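Retthorpe Evening Study Club
Minutes of the March meeting, typed up by me as secretary

We got going at 7:10, a little late as usual, in the upstairs room. I took notes by hand and then lost the second page under my coat, so if your remark is missing please write to me and I'll put it in for next time.

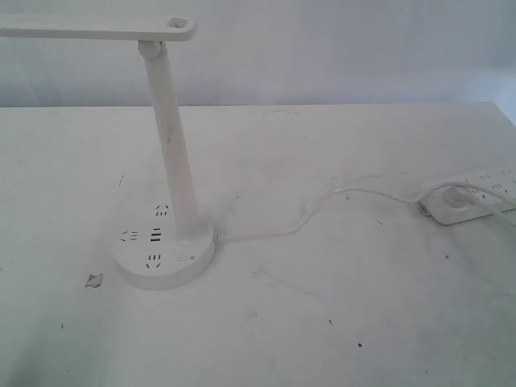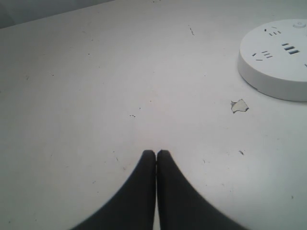
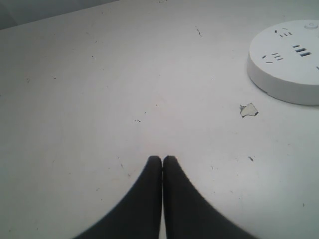
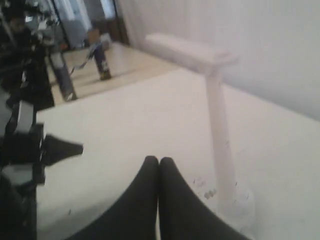
White tabletops, March.

Last month's minutes. Approved with one fix. I had written that the Akemora grammar book was out of print and it's only out of stock. Sorry!

Money. We have $280 in the account after paying for the room through May. There was a long talk (longer than I expected, and I like talking) over whether dues should go up. I was for it, most people weren't, and we left them alone until fall.

The reading list. This took up most of the evening. We finished the Sugiyama travel essays and opinion was split right down the middle. I loved the ferry chapter and said so probably too many times. Several members found the whole thing slow and wanted more plot, and one said she skipped to the food parts, which I can't really argue with. For April and May we voted on 2 titles, the Gratetov short stories and the island history. The stories won the April slot by one vote. The history runs long, so please start early if you read the way I do, ten pages and then asleep.

Quiet hour. The half hour of silent study before each meeting is going well, and we agreed to stretch it to a full hour starting in April. Doors at 6, talking from 7. Please eat your chips before then or out in the hall!

Library shelf. The shelf list is finally typed up and comes to 1316 titles, counting the magazines. I think we should stop counting the magazines. No decision on that. We did agree that loans stay at 4 weeks and that anybody holding the second volume of the Akemora set should bring it back, no questions asked.

Other business. Somebody asked for a trip to the used book fair and hands went up all over the room. I said I'd look into trains and I will. Somebody else asked for better cookies. Noted.

To do before April: I send out the reading list and the train times, the shelf list gets printed, and the sign on the stairs gets the new hours.

We wrapped up at 8:50. Next meeting same room, with the first three Gratetov stories read if you can manage it.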